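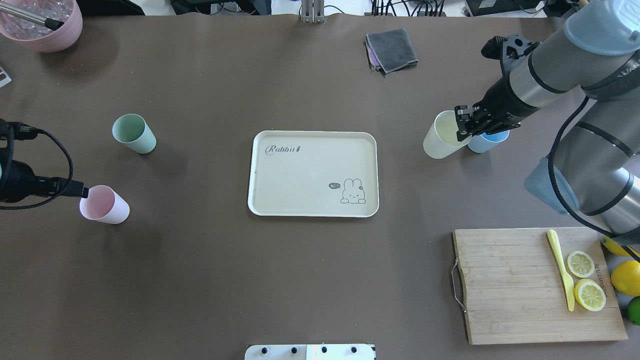

Cup number one on its way to the bunny tray, Sunday, July 2, 2023.

So the arm has a job now! If you read the May issue you'll remember I was still fighting with the mounting plate and saying rude things about it in print. That's all behind me (mostly). The arm is bolted down, it homes itself without drama, and I've moved on to the part I wanted to do all along, which is teaching it to clear a table.

I picked plastic cups to start with. They're light, they bounce, and they come in nice flat colors that the vision code can tell apart, or is supposed to. The task is easy to say: find the cups lying on their sides, pick each one up by the rim, put it on the tray. The tray is the cream one with the rabbit who says "hi~" in the corner, and I've gotten way too fond of that rabbit. I keep wanting to say hi back.

Grabbing by the rim was not my first plan. I started out going around the body of the cup, and the two fingers would squeeze, the cup would squirt out sideways, and off it went under somebody's bench. I spent a whole evening crawling around the Lindari workshop floor. With the rim you only need one finger inside and one outside, and the grip force can stay low. The catch is that the arm has to know which way the opening points, and a cup on its side can point anywhere. My fix for now is pretty dumb. The code looks for the ellipse of the mouth, guesses an angle, comes in slow, and backs off to try again if the fingers close on nothing.

I ran 279 tries over the last few weeks and wrote down every one. 167 ended with a cup on the tray. I know, I know. But the first batch was so bad that I'm happy with that number, and nearly all of the recent misses are the same problem: two cups lying close together get read as one long strange cup, and the arm goes for the gap between them. If anyone at the Holtdale group has already solved this, please come find me at the next open bench — I'll bring snacks.

A few notes for people building along at home:

The pale yellow cup and the cream tray are a bad match. Once the cup is over the tray the color mask goes mushy and the software loses track of where one stops and the other starts. I could swap the tray. I'm not swapping the tray.

Leave slack in your cable. Mine runs down the outside of the arm, and the first time I tied it too tight at the elbow and pulled a connector half out during a wrist turn. Do a full sweep by hand with the power off before you tie anything.

Clutter is good for you. I used to wipe the table bare before each run and then wonder why everything fell apart the minute I left a cloth out. Now there's a cutting board with lemon slices and a plastic knife on it, more fruit beside that, a basin of water beads, and whatever else is lying around. The arm is meant to leave all of it alone.

Slow down the last bit. I cut the approach speed in half for the final stretch and it helped more than any of my clever ideas. It does make for boring watching, sorry to everyone who pulled up a stool.

I've had 870 out of the project jar so far, counting the control boxes, the second gripper and that Stovum power supply I whined about last time. There's a little left, and I want to put it toward softer finger pads, as the hard ones leave marks on the cups.

Next up is stacking. I want the cups nested on the tray, one inside the other, and I've already started on the code for it. Bench nights are the same as always, and the arm stays on its table by the back wall, so come by and throw a cup down for it!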